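Brendora Security Briefing Kit: six months of use in a small discussion group

Our group meets once a month in the evening to talk about foreign policy. Most of us are retired or teach, and none of us works in government. Until this spring we prepared by sending each other links, and half the people hadn't opened them by the time we sat down. Ximena Sandoval suggested we try the Brendora kit, which is a printed set of briefings on defense and diplomacy sold to libraries, classes and clubs like ours.

The kit covers 8 topics. Each has a background booklet, a fold-out map, a set of country cards and a sheet of discussion prompts. We bought the group edition, which allows up to 25 readers. Shipping was quick and nothing was bent.

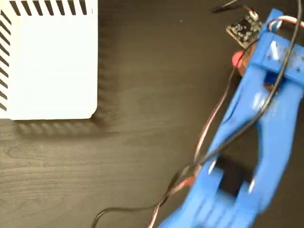
The booklets are the best part. The one on alliance spending explains how burden sharing is counted and why two governments can quote different totals for the same year without either one lying. It gives the case for larger budgets and the case against them in the same number of pages. Heriberto Palacios, who disagrees with me on almost everything, thought it was fair to his side. I thought it was fair to mine.

The arms control booklet is weaker. It spends a long time on treaties from the Cold War and then hurries through everything after. Anyone who wants to understand inspections or missile ranges will need another source. The cyber booklet has the opposite problem — it is current but thin, and the glossary at the back repeats definitions already given in the text.

Maps are clear and large enough for four people to share. Disputed borders are marked with a dashed line and a note on who claims what. I checked several of these against an atlas and found no mistakes, though the label for one strait sits too far inland.

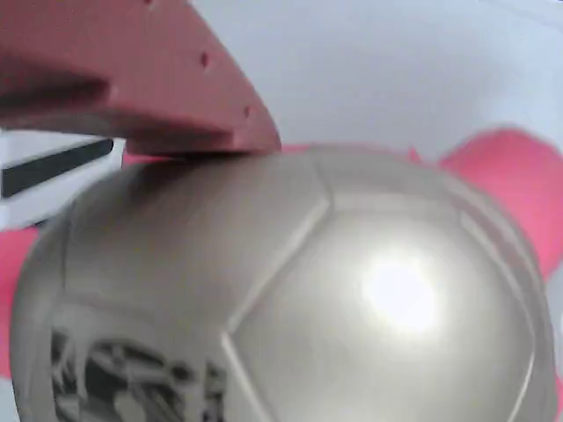
The country cards get mixed reactions. Each player takes a country and argues from its interests for one session. With a talkative group this works well. Our April meeting, on grain shipments and naval access, ran until 10 p.m. and could have gone longer. With a quiet group the cards feel like homework. Nhi Dương stopped using hers after the second meeting and just joined in from the booklet, and that was fine too.

There is also an online supplement with 200 short articles. The search is poor. Typing the name of a country brings up every article that mentions it once, in no order I could make out. Updates are supposed to come twice a year, and we have received one so far. It was four pages long and corrected 2 errors in the booklet on peacekeeping. 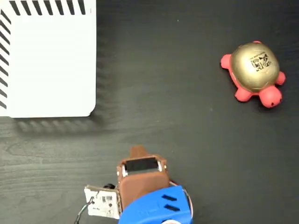 White box with striped edging, on the table.

Price is the main drawback. The group edition costs more than a year of most foreign affairs magazines, and replacement cards are sold only as a full set. A single reader should skip it and subscribe to something. For a group that meets regularly and wants everyone starting from the same page, I would buy it again, and we have already voted to order the next edition.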